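4.2 Tiered turntables and the reach problem

Deep shelves and corner cabinets were the most common source of complaint in the household interviews. Of the 30 kitchens in the study, 22 had at least one storage space where items at the back could not be taken out without first moving items at the front. Participants dealt with this in different ways. Most kept the things they used every day in the first row and let the back fill up with duplicates, gifts and appliance parts. A smaller group had bought a rotating organizer, usually with two tiers, and it is this group that we consider here.

A turntable changes the reach problem in a simple way. An item that sits at the back can be brought to the front by turning the shelf, so depth no longer decides which items are easy to get. What remains is height. The upper tier is open and can be loaded from above or from the side, while the lower tier can only be loaded from the side, through the gaps between the posts. In the Skiltum households, 17 people described the lower tier as a place for things that "stay put," such as spice refills, tea tins and jars of dried beans. Cups and glasses nearly always went on top.

Handled cups need separate treatment. A cup without a handle takes up the same space whichever way it is turned, but a mug needs extra room on one side. When several mugs share a tier, people tend to point the handles outward so that they can be grasped after a short turn. A handle that sticks out past the rim can strike the cabinet wall or a neighboring jar. Seven participants reported a chipped or broken mug that they blamed on this, and two of them had stopped using the turntable for mugs altogether. In the Özkan interviews, handles were more often turned inward, at the cost of a second movement to lift the cup out.

Surface lining was the other feature that participants brought up without being asked. Smooth plastic tiers were described as noisy, and cups were said to slide when the shelf was turned quickly. Lined tiers were preferred — even by people who found them harder to clean.
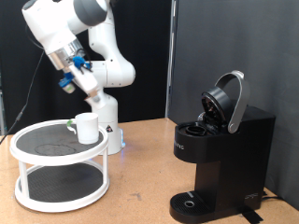

Figure 7. Two-tier turntable with a single mug on the upper tier.

Lining and handle direction should be considered together, as both affect what happens when the shelf is turned. The turntable in Figure 7 has a dark mat on each tier, with a textured non-slip surface on the upper one, and the mug stands toward the back right with its handle facing left, toward the outer edge. In our coding scheme (adapted from the Narkimik storage inventory) this counts as an outward handle on a lined tier. The faint grayish stain near the front of the upper mat is coded under surface condition and has no effect on the placement score. Color of the lining was not coded.

Placement scores for the remaining organizer types, including the pull-out baskets in the Virkamance apartments, are given in Section 4.3.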